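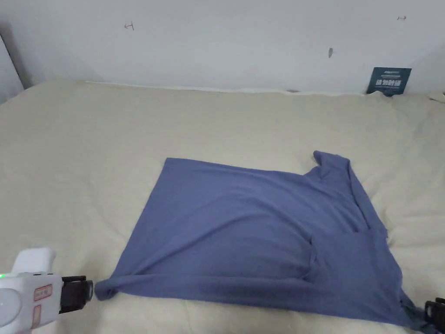

Visit to Zistudel, Carkow, 15/05/2021

Akosua Korletey met us at the door and took us up to the folding rooms. Each has a bed, a sheet and a pile of clothes. The operators work with a gripper in each hand and fold one T-shirt after another, 100 in a shift.

A fold that goes wrong is kept and tagged. Korletey said the Kubo model needs those too. They have roughly 2,000 examples so far and want towels added by September.

We had 30 minutes upstairs, then coffee. Parking is behind the building.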